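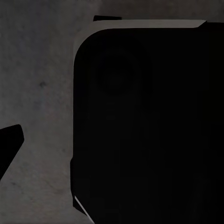
Wrist view on the big screen, one fingertip coming in from the left.

About > Who We Are > Open House

Hi, I'm Osvaldo Costa, and I run Tornix together with Kjell Dahlgren. We write software for robots that carry things around inside homes, and we do nearly all of our early work in simulation, in a rented unit on the Hägglund side of Pokusville. If you came to our open house in July, you've already met us and probably eaten one of Kjell's cardamom buns (sorry if you got there after four, they were gone!).

We'd never let the public in before. I figured we'd get a few neighbors and maybe my old landlord, and then more than 130 people came through a space that has 2 bathrooms and one working fan. So this page is partly about us and partly about that afternoon, as it's the best way I know to show what we do all day.

The demo ran on three monitors. One had the view from the head of a two-armed robot, and the others had the views from its wrists, and I think most people expected the head view to be the fun one. The kids went straight for the wrist views. Everything is so close in there! You get a lot of gray, a huge dark shape, a bit of pale rim, and you have to work out where you are from that. A boy of maybe nine stood there guessing for ages and got better at it than I am.
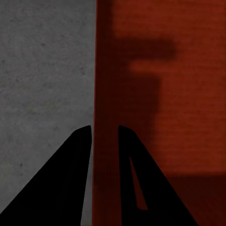
Fingers open, with the gray on one side and the red-orange on the other.

Kjell did the talking at this monitor. He used to set up packaging machines at Binus, and he can go on about fingertips for as long as you let him: how far apart they should be, what angle to come in at, when to slow down. He keeps a notebook of practice runs, all done in software, and it stood at 2186 that morning. A lot of those are drops. We like drops, they're cheap in a simulator, and no one has to sweep.

My end was the house. I build the rooms, and I get carried away with them - shelves, ceiling lights, lettering on the walls. My sister picked the welcome message and I still owe her lunch for it. The mirror at the end of the hall was my idea too, and it's the thing visitors asked about the most. It's just nice to see the whole robot while it's working.
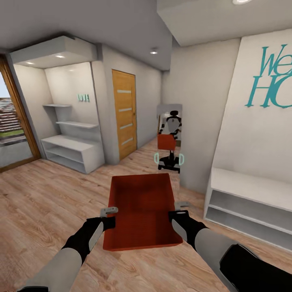
Both grippers on the red box in the hallway, mirror straight ahead.

There are only the two of us full time, and we'd like to keep it small for now. If you teach a class or run a club and want to come by, send us a note through the contact page. Mornings are best. We'll do another open house next summer, with more fans and a second tray of buns.

Comments (3)

Marlene T.
My daughter is 93 percent sure she wants to be Kjell when she grows up. Thanks for being so patient with her!

dockside_ray
Would love to see the wheels up close next time. Does it do thresholds?

Osvaldo
Ray - low ones, yes. Come by and I'll show you what happens with the tall ones.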